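The Second Life of the Corner Hardware Store

When Kyung-tae Choo took over the hardware store on Fundthorpe's main street, the stock list ran to 80 pages and no one had updated it in years. There were drawers of hinges in sizes that are no longer made. There was a shelf of stove parts for a brand that went out of business before he was born. He kept nearly all of it.

"People come in holding the broken piece," he says. "They don't know what it's called. They want somebody to look at it and go find another one."

That is most of his trade. Fundthorpe has a population of 1,107, and the nearest big home center is in Alska, a drive of 80 minutes when the pass is clear. Anyone building a deck will make the trip. Anyone who needs two washers and a length of chain will not.

Small hardware stores were supposed to be gone by now. Many are. The ones that remain tend to look alike: narrow aisles, a key machine near the register, a paint counter at the back, and an owner who also cuts glass or sharpens mower blades. The money is in the services and the small parts, sold one at a time out of a bin. Choo sells bolts singly. He also sells the odd half pound of nails to a customer who insists on buying by weight, as his father did. 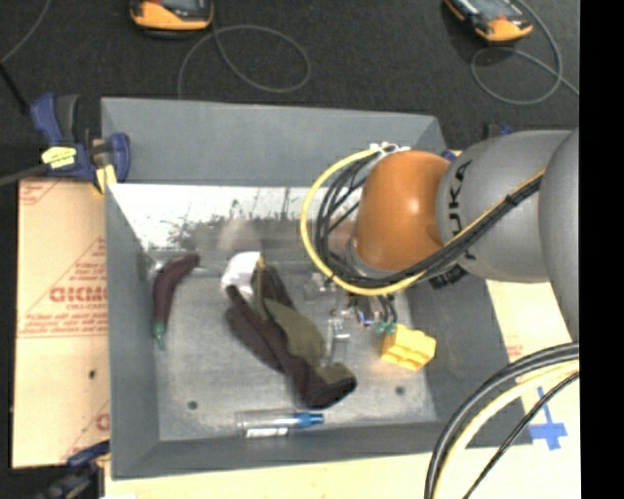 The margins on such things are better than they look. A single bolt costs more per piece than a boxed one, but the customer leaves without 49 bolts he had no use for. The trouble is labor. Somebody has to put stock away, answer the phone and walk to the far end of aisle 3 for a faucet washer. Choo has two part-time clerks, and in January, when pipes freeze, he could use twice that.

He opens at seven in the morning. The first hour belongs to contractors, who pay on account and don't talk much. After ten come the retired people, who talk a good deal. By late afternoon it is parents with a school project due the next day, looking for dowels and spray paint.

Credit is handled the old way. Regular customers sign a slip and settle at the end of the month. Choo says he has lost money on it only 3 times, and one of those people came back two years later and paid.

The harder question is the building. The roof was patched last summer and needs to be replaced. The upstairs, once a dentist's office, has been empty for a long time. He has thought about renting it out, but the stairs would have to be rebuilt first - and the lumber, he admits, would probably come from Alska.

Other owners in the valley have taken different roads. The store in Sauerland dropped paint and added pet food and canning jars. The one in Fivatwood joined a buying group, which brought lower prices and a new sign. Choo looked at the same group and decided against it. He would have had to clear out the slow stock, and the slow stock is what he likes.

Last winter a woman brought in the latch from a 1950s kitchen cabinet. He found a match in the third drawer he opened, still in its paper sleeve, with the old price penciled on it. He charged her the old price.

COMMENTS

marlowe_k: We had a store like this until the owner retired. Now I order a pack of 25 of everything and have a garage full of leftovers.

DeckGuy: The single bolt price is steep though. I understand why, but it adds up on a bigger job.

Ruthanne P.: I grew up near Sauerland and the canning jars are a good thing, don't knock them!

RELATED STORIES

How to Read a Paint Can Label
The Last Shoe Repair Shop in Alska
What a Frozen Pipe Really Costs
Main Street Roofs and Who Pays for Them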